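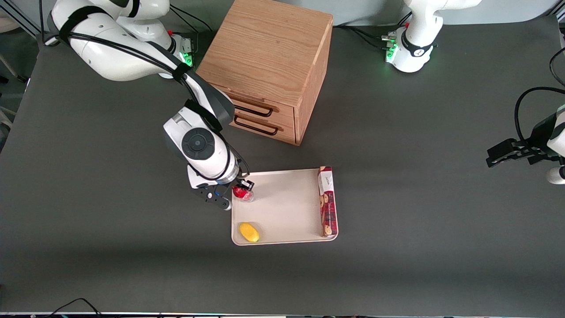
Right arm at the tray, red object in the gripper.

Feb 24, 2024

Workshop notebook - film side

Had the whole day on the Brineo print and I'm still buzzing. Writing this up before I forget the order of things.

Background for anyone reading who missed the September screening: we are putting together a season of Bremitz horror pictures, worst to best or best to worst (still arguing), and the one everybody wants is The Salt Window. The only copy we can get at is the 16mm that came from Arango in three cans. Can two has a different leader from the other two and I've always suspected it was from another release. Now I'm sure of it!

Ran can one on the bench viewer first. Colour has gone pink like everything of that age, but the blacks are better than I dared hope. The cellar sequence still works even at hand-crank speed with no sound. I'd forgotten how long he holds on the staircase before anything happens. Timed it off the footage counter and got 144 seconds from the door shutting to the first cut. Nearly two and a half minutes of stairs! Vinzenz came over halfway through, stood there with his coat on and didn't move until it finished.

Can one, splices: mostly old cement, holding well. Two tape splices in the dinner scene have gone yellow and oozed. Cleaned both and remade the first. Second one is still to do, the perfs either side are tired and I want the better splicer for it.

Can two. The edge code is a different year and the stock is a different make, and the dinner scene carries on with a line already spoken at the end of can one. So we've got an overlap, and I think a slightly longer cut of the middle. Counted frames over the join with Yesenia calling them out: 1201 frames that appear on both reels. The first 100 match exactly. After that can two goes to a close shot of the aunt that isn't on can one at all. I've seen this film on tape more times than is sensible and I've never seen that shot. She looks straight at the lens. It's wonderful and horrible.

Katherine's theory is that can one is from the shortened television version and two and three are from the cinema release. That would fit with the missing prologue, which Anselmo swears he saw as a teenager and none of us believed. Apologies to Anselmo are owed, possibly in cake.

Can three: only wound through once, no real inspection. Slight vinegar smell. Put it in its own box with fresh strips, check again on the next visit. The end title is complete, music credit and all, and the composer's name is spelt differently from the poster.

Sound. Tried the first part of can two on the projector with the lamp low. Optical track is noisy but the organ comes through, and that low note under the window scene really is there, it isn't a fault on the tape copy. You feel it in the bench. Eliécer thinks it's a pedal note played slightly flat on purpose against the rest. He's going to pull it into the editor and have a look at it properly.

Ranking talk over lunch, for the record, as it will all change again:
- Salt Window top for me and Katherine
- Eliécer still has The Predudholm Lodger first, he says the fog alone wins it
- Vinzenz puts the Lodger fourth and won't be moved
- all agreed on last place, the one with the bees

I've been down on the Lodger for years and I'm starting to wonder if I've only ever seen it in a bad copy. After today I don't trust my opinion of anything I've only watched on tape. Want to see it again before I write the programme note.

To do
- remake second tape splice, can one
- write to Arango and ask if there was ever a fourth can. The ledger number on the lid is 2571 and they may have something filed next to it
- scan the aunt shot first, before anything else, in case
- decide whether we show the overlap as found or cut it together. I lean towards cutting together for the screening and showing the overlap afterwards as an extra
- Yesenia to type up the frame list
- more cotton gloves, small

Question for the group: if we do have the longer middle, do we say so on the poster? I'd love people to come in cold and get that look from the aunt with no warning. Katherine says the people who would travel for it need to know. She's probably right. Could go in the small print - "from a print not shown before" or similar.

Left the viewer threaded with the head of can two, please don't unthread it.

3 comments | 6 shares

Last updated by Yesenia Salazar

Contact the workshop | Back to top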